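Pruler sets November release for restored Haltasero

Thursday, August 17, 2023

Pruler will release the comedy Haltasero on disc and digital platforms in November. The new edition runs 115 minutes and restores material missing from the earlier home video version. It was scanned in 4K from the original camera negative, with 2,961 shots graded again from the first reel to the last.

The film follows two cousins in the harbor town of Felida who inherit a failing movie theater and try to keep it open through one winter. It was shot on 35 mm film and received a short theatrical run before going out of print.

The sound was transferred from the magnetic masters held by Obura, the original production company. The disc carries the stereo mix and a new 5.1 track. Subtitles are included in English and Spanish. Extras consist of the trailer, a deleted scene and a gallery of 138 production stills. 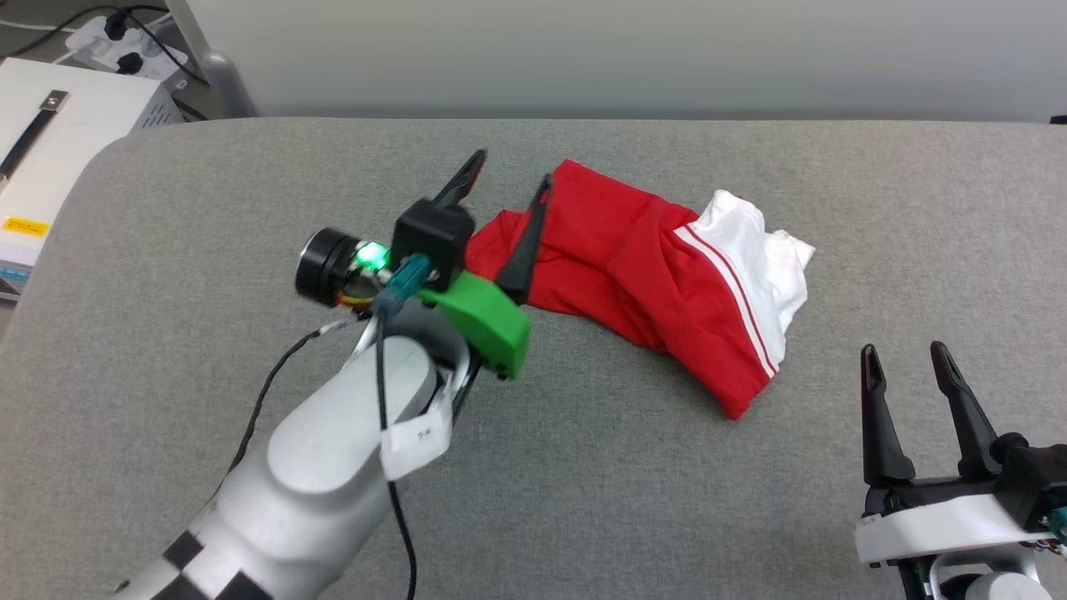

Will the restored version play in theaters?
Pruler has booked 2 screenings in Felida ahead of the disc release. No wider theatrical run is planned.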